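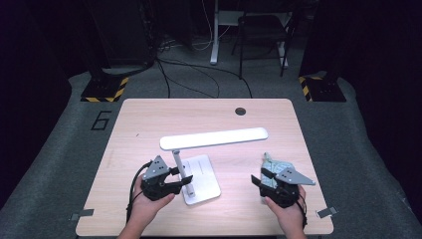

Learning from Hand-Held Grippers
Handout 6: Two-handed household tasks

Reading before the session: chapter four of the course notes, and Zohreh Ranjbar's write-up of the Londlow trials from April. Bring the worksheet from last time.

1. Where we are

In the last handout we looked at teleoperation, where a person drives a robot arm and the arm's own joint readings become the training data. It gives clean labels but it is slow, and the operator can't feel much through the arm. This week covers the other common route. A person holds a pair of grippers directly and does the job with them, and the arm only comes in when the trained policy is run.

The method stands or falls on three questions. Can we recover where each gripper was at every moment? Does the wrist view hold enough to choose the next action? Can the arm then reach the poses a person reached so easily?

2. The task

We use wiping a desk lamp as the running case. One hand steadies the lamp and the other works with a cloth. It looks simple, and for a person it is, but the two hands have different jobs and have to agree on timing. If the steadying hand lets go early the lamp moves, and the wiping hand is then working from an out-of-date position.

For marking purposes an episode has a start pose, a hold phase, a wipe phase and a release. Please use these names in your reports.

3. What the wrist camera gets

A camera fixed to the gripper always has the fingers in view. That is useful, as the policy can learn the relation between fingertip and object without knowing where the table is. The cost is that a held object can block a good deal of what lies behind it. 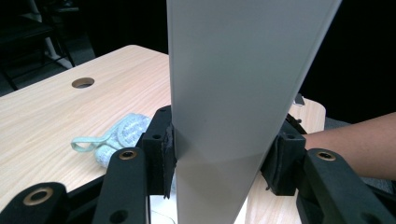 Figure 6.2. Gripper view with a flat panel held between the padded fingers. The cloth is on the table to the left.

Consider what a single-view policy knows at a moment like the one in Figure 6.2. It has good information on the grip and part of the table, and very little on anything hidden by the panel. Parvaneh Tabrizi's suggestion was to give the policy both wrist views together with the relative pose of the two grippers, and to drop the room view at run time. The Drarnbridge group kept the room view. We compare the two below.

4. Data and training

The Nindent set has 800 episodes of the lamp task. We held back 200 for testing and did not touch them until the end. Of the remainder, 181 were removed because tracking was lost on one gripper for longer than half a second, usually when the two hands crossed. That leaves 417 used for training plus two we kept for the demonstration in class.

Check tracking before anything else. A bad pose label does far more harm than a missing episode, and you will not spot it from the loss curve.

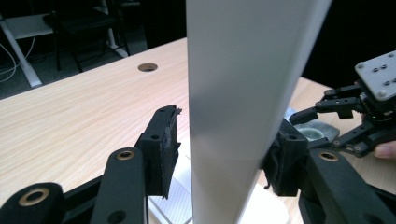 Actions are given relative to the current gripper pose and predicted in short chunks. Gripper width is predicted as well, one value per hand. We trained the same network three times for each input choice:

(a) one wrist view per hand, no shared information
(b) both wrist views plus relative pose
(c) as (b), plus the room view

5. Result

Policy (b) did better than (a) in every run, and most of the gain came in the hold phase. Under (a) the steadying hand tended to release while the other was still wiping. Adding the room view in (c) helped a little on the training table and made things worse when we moved to the second table. Our reading is that (c) learned the room – the Rissanen paper reports much the same with a different task.

Two cautions. Both tables were of similar height, so we can't say anything about height. And a wipe was scored on coverage of the surface, with no measure of how hard the cloth was pressed.

6. For next time

Write half a page on how you would measure contact force without changing the gripper. Then take any five episodes from the shared folder and mark the start and end of the hold phase by eye. Compare your marks with your partner's – where you disagree, say which view you were relying on.

Worksheets are due by noon on Saturday.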